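August, breathing practice log, Clallura course

Session 2 of the slow breathing set, early evening. Did 5 minutes sitting, then a short rest, then 5 more lying down. Mind wandered most in the first half. Sitting was easier on the lower back with the folded blanket under me. 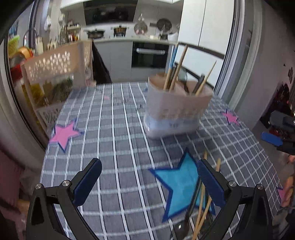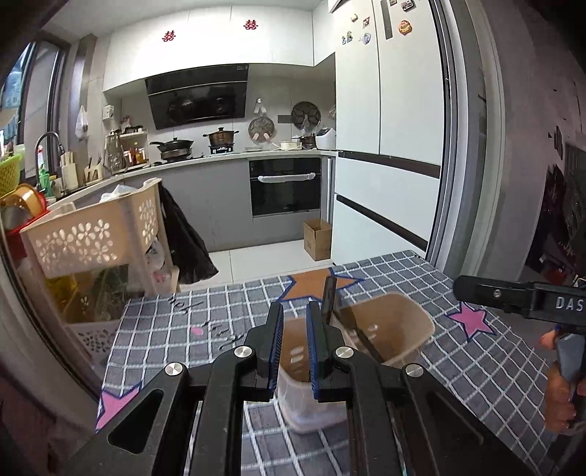

Counting breaths went better than the body scan again. I lose count near 50 and start over, and that no longer bothers me. For the open-eyes part the Rukisau sheet says to rest the gaze on one plain shape, so I used a pink star on the checked tablecloth and kept to its dark blue outline. Held it longer than the candle last time. Eyes a bit dry by the end.

To do: try the same with the Flallance recording, volume low. Move the evening slot earlier, before food. Ask whether others on the course get pins and needles in the left foot when sitting.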